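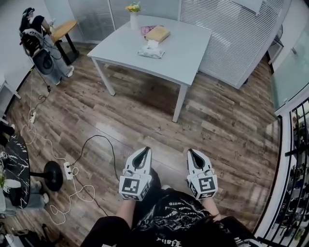 Sitting Down or Walking It Off: Heart Rate Recovery After a Short Step Test in College Students

Vasylyna Kovalchuk
Final project report, Introduction to Exercise Science, Candcombe College

Why I picked this topic

When I ran track in high school, our coach had one rule that she repeated more than any other, and it was that you never, ever sit down after a race. You walked. You could be gray in the face and seeing spots and you still walked, usually with a teammate steering you by the elbow. I never questioned it until the unit on the nervous system last fall, when we learned that heart rate drops quickly after exercise as the body's "rest" signals come back on, and that the first minute of that drop is often used as a simple measure of fitness. I started wondering whether my coach's rule would make that first minute look better, worse, or no different at all.

My guess going in was that heart rate would fall faster sitting down. Walking is still work, even when it is slow, and the legs keep asking for blood. On the other hand, moving legs help push blood back up toward the heart, so I could talk myself into the opposite answer too (and did, several times, while writing the proposal).

The question I settled on was this: after a three-minute step test, does heart rate drop more in the first 60 seconds when a person sits in a chair or when they walk slowly? I also had a second question, about which one people liked better, which I added late and ended up enjoying the most.

Who took part

The participants were 29 students living in or near Dovhaniuk Hall. I recruited them with a sign-up sheet by the laundry room and by asking people at dinner, so this is very much a sample of people who know me or know somebody who knows me. Everyone filled out the health screening form we use in class, and anyone who answered yes to a heart or breathing question was thanked and not tested. I did not recruit varsity athletes, as their training schedules would have made the visits very hard to fit in. Most of the group described themselves as "somewhat active," a phrase that covers everything from a dance class twice a week to walking to the dining hall.

Everybody signed a consent form and was told they could stop at any time. They were asked to skip coffee and energy drinks for three hours before coming in. I believe most of them did. I also believe that one or two of them think iced tea doesn't count.

What we did

Each person came in five times during the spring term. I started testing in February. A visit took a little over 20 minutes, and it always went the same way. The participant put on a Losa chest strap and sat quietly for five minutes while I wrote down a resting heart rate. Then they stepped up and down on a low gym step for three minutes, keeping time with a metronome. When the metronome stopped, they either sat down in a chair right behind the step or walked slowly back and forth between two strips of tape on the floor. I wrote down their heart rate at the moment they stopped and again one minute later. After that they rested until their heart rate came back close to where it started, and then did the whole thing over with the other kind of recovery.

The order was decided by a coin flip at the start of each visit. This mattered to me because I was worried that the second bout would always be harder than the first, no matter what came after it. I asked people not to talk during the recovery minute, and that turned out to be the hardest instruction in the entire project to follow. If you have just stepped up and down for three minutes in front of a friend, apparently you have a lot to say.

The strap sent its readings to the Firon app on my laptop. Firon shows the number in large type and saves the whole session as a spreadsheet, so I could check my handwritten notes against the file afterward. If the two didn't match, I used the file. If the file had a gap during the recovery minute, I threw that bout out, even when my notes looked fine. I made this decision before I looked at any results, on my instructor's advice, and I am glad I did, because later on I was very tempted to rescue a few.

At the end of the last visit, I asked each person which recovery felt better and why, and wrote down what they said.

How I handled the numbers

After throwing out the bouts with gaps, the ones where a strap slipped, and the ones from visits people missed, I had 254 usable recoveries. For each person I averaged all their sitting recoveries and all their walking recoveries, so that somebody who made it to every visit would not count more than somebody who missed one. Then I compared the two averages with a paired t-test, which is the test we practiced in lab and the one that fits when the same people do both things.

Results

Sitting won, and it was not especially close. For nearly everyone in the group, the average drop in the first minute was larger in the chair than on foot, and the t-test came out well below the cutoff we use in class. The few people who went the other way had small differences that could easily have flipped with one more visit.

Heart rate at the end of stepping was about the same before both kinds of recovery, which was a relief, as it means one group of bouts was not simply starting from a higher place. The coin flip seemed to have done its job. Second bouts did end a bit higher than first bouts, as I had feared, but this happened equally for sitting and walking.

I also looked at whether the drop changed over the five visits. The first visit was a little different from the rest, with higher resting numbers and a messier recovery. I think people were nervous, or possibly just unused to wearing a damp elastic strap. From the second visit on, things settled down nicely.

Now for the preferences. Although heart rate fell more in the chair, a majority of the group said that walking felt better. They told me their legs felt less heavy and that sitting down suddenly made them notice how hard they were breathing. One person said the chair made her feel "like a phone that's been dropped," and I have thought about that comment often without quite understanding it.

What I make of it

I think the simplest reading is that walking keeps heart rate up because it is still exercise. That does not make my coach wrong. She was not trying to get the fastest drop in the first minute; she wanted us to stay upright and not get dizzy, and my project did not measure dizziness at all. Our step test was also far gentler than a race.

What the results do suggest is that if a gym or a class uses first-minute recovery to track fitness, it has to pick one kind of recovery and stick with it. If you sat in September and walked in May, you could look less fit when nothing had changed.

Limits

The sample was small, young, and mostly made up of people from one building. Walking speed was not controlled beyond my saying "nice and slow," and some people's nice and slow is quite brisk. I did not record body position during the walk or breathing rate at any point. I was also the only tester, and I knew which recovery was coming.

If I did this again, I would put the walkers on a treadmill at a set speed, add lying down as a third choice, and keep recording for five minutes. I would also buy my own gym step, as the one I borrowed had to go back across campus every evening and it is heavier than it looks.

Thanks

Thank you to everyone on the second floor who stepped, sat, walked, and stayed quiet for one minute at a time, and to my lab section for reading two drafts of this.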